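3.2 Snack choice and shelf height

We were delighted by how clearly the Jutthorpe sales logs answered our first question. Across 3874 purchases, shoppers favored whatever sat at eye level — chips most of all (Figure 2).
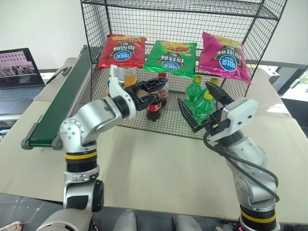

Does price weaken the effect? Only a little: in the 760 discounted purchases, eye-level items still led.

Drinks were a lovely surprise. Buyers picked them by flavor first, and height mattered far less. 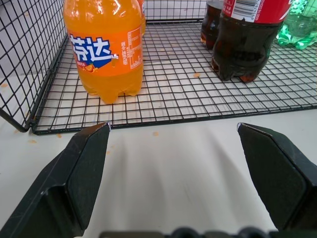
The same pattern held in both December weeks, when 44 new products joined the range. We then shared these results with the stores.

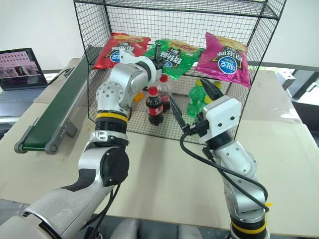 Kubiak replied that regular customers would probably hunt down a favorite flavor on any shelf, and asked us to separate them from first-time buyers.

Contact: Clivo Retail Studies, Jutthorpe | Back to top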